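# How to Clear and Clean a Vanity Table

Last updated October 19, 2025

A vanity table collects small things faster than most furniture. Powder settles on the top, sponges roll to the back, and after a few weeks the mirror has a haze on it that you stop seeing. The steps below are for a painted or coated white vanity with a mirror standing on top. They also work for a dresser used the same way.

Set aside 90 minutes the first time. If you keep up with it, later cleanings are much shorter.

## What you need

- 3 soft cloths, lint-free if you have them
- A bowl of warm water with a few drops of dish soap
- A dry, soft paintbrush or an old makeup brush
- Cotton swabs
- A tray or shallow box
- A small trash bag
- Mild bar soap or baby shampoo for brushes and sponges

Skip bleach, scouring powder and anything with a rough side. Painted finishes scratch easily, and gold paint on trim can come off with very little rubbing.

## Step 1: Take everything off the top

Put the tray on a chair or on the bed, not on the vanity. Move the small items first. Brushes, sponges, caps and loose lids go on the tray. Bottles and jars go next, standing up, with their lids tightened.

Leave the mirror where it is for now. If you have a vase, move it last and use both hands.
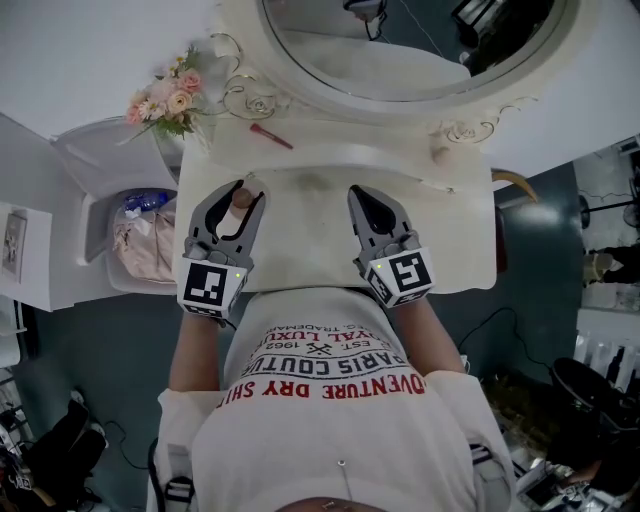

Sort the small items before you clean anything. Make one group for things that touch your face, one for things that only need wiping, and one for the trash. Work from the front of the table to the back so you don't reach over items that can tip. On a white vanity like this one, with an oval mirror and flowers standing at the back, the brush and other small pieces in front should be gone before you touch the larger items. Check each sponge as you pick it up. If it is torn, has a smell, or has dark spots that don't wash out, throw it away. Check caps against their bottles and throw out any that don't match.

Look at the dates on creams and liquids. Many packages have a small open-jar symbol with a number of months inside. If you can't remember when you opened a mascara, replace it.

## Step 2: Wash brushes and sponges

Do this early so they can dry while you clean.

1. Wet the bristles only. Keep water away from the metal collar, where it loosens the glue.
2. Rub the bristles on the bar soap, then work the lather with your fingers.
3. Rinse with the bristles pointing down until the water runs clear.
4. Squeeze gently in a cloth and reshape the tip.
5. Lay the brush flat with the head hanging over the edge of a counter.

Sponges can be soaked in soapy water for a few minutes, squeezed, and rinsed. Repeat if color keeps coming out. Let them dry fully in open air before they go in a drawer or bag.

## Step 3: Clean the tabletop

Dust with a dry cloth first. Loose powder turns to paste when it gets wet, and you will end up pushing it around.

Dip a second cloth in the soapy water and wring it out hard. Wipe with the length of the table. Go along the front edge separately, following the curve if there is one. That edge picks up marks from sleeves and wrists.

Gray smudges on a cream or white top are often metal marks or eyeliner. Try these in order, and stop when the mark is gone:

- A damp cloth with one drop of dish soap applied directly
- A cotton swab with a little micellar water
- Baking soda and water mixed to a thin paste, rubbed very lightly with a fingertip

Test the paste on the underside or the back edge first. It is slightly abrasive and can dull a glossy finish. Do not use nail polish remover on a painted top. It will take the paint with it.

Go over the whole surface with plain water on a clean part of the cloth, then dry it.

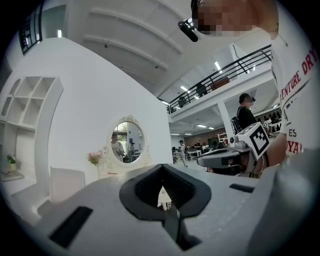

Give the top 2 more passes with a dry cloth if it feels sticky. A sticky surface usually means there was too much soap in the bowl. Wipe again with plain water and dry it before anything goes back.

## Step 4: Clean the mirror and its frame

Carved frames hold dust in the scrolls. Start at the top with the dry brush and work down, turning the bristles into the grooves. Use a barely damp cotton swab for anything that stays put. On gold accents, dab and don't rub.

For the glass, put the cleaner on the cloth. Spray aimed at the mirror runs down behind the frame and can leave black edges over time. Wipe side to side, then top to bottom, and look at it from an angle for streaks.

## Step 5: Flowers and vase

Artificial flowers can be dusted with the same brush. Hold each head from below so it doesn't pull off the stem. Wash the vase in warm soapy water and dry the inside completely before the stems go back in.

## Step 6: Put things back

Return the vase first, then the bottles and jars you use daily. Keep everything else in a drawer, a fabric bag or a shelf next to the table. A few guidelines:

- Leave the middle of the table clear. You need it for your elbows.
- Stand clean brushes in a cup with the bristles up, but only once they are dry.
- Keep sponges where air can reach them.
- Keep drinks off the tabletop. A side shelf is a better place for a water bottle.

## How often

Wipe the top once a week. Wash foundation brushes and sponges weekly as well, and eye brushes every two weeks. The frame and flowers can wait a month, or longer if the room isn't dusty.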